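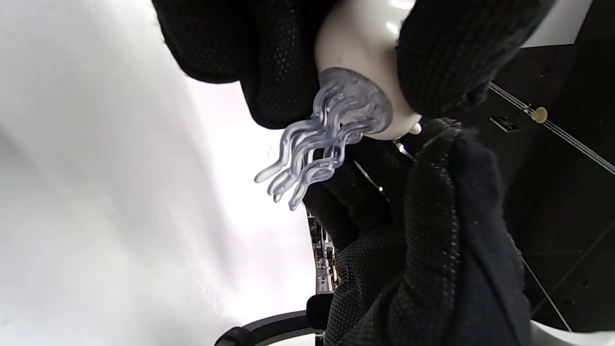 Figure 1. Gloved handling of a white part with the clear jellyfish-shaped piece attached.

Student project report, Plillow workshop, Plultberg
July 18, 2019

1. Why we looked at this job

The Plillow workshop makes small decorative goods. In March it put in an automated line from Jimitz for sorting and packing. The leaflet we were given promised that staff would be "freed for skilled work." Our group wanted to know what that meant for the 13 people on the floor, so we spent three shifts there and talked to everyone who was willing.

2. What stayed with the hands

Handling the jellyfish piece is still glove work. Its tentacles are wavy and overlap, with curled ends, and the workers told us the Jimitz picker was tried on it for a week and then taken off. The leaflet does not mention this. It gives one speed for the whole line, 508 parts per shift, and we could not find out which parts that covers. Our own count for a full shift was 230.

3. What changed for people

Packing used to be shared out, and everybody did some of it. Now the line does the packing and the same few workers hold small parts all day. Two of them said their wrists were sore by lunch. One liked the new setup — less walking, less noise from the old tape machine. Breaks used to fall when a box was full. They now follow the line's schedule, and several people brought this up before we asked.

Sales told us that orders go out faster. We asked for dates and got none, so we can't confirm it.

4. Limits

Three shifts is a short visit, and we have no count from before March. The sore wrists may have been there all along. Even so, we don't think "skilled work" is a fair name for what was left over. The easy part of the job was automated, and the fiddly part got longer — for the same pay, according to the workers.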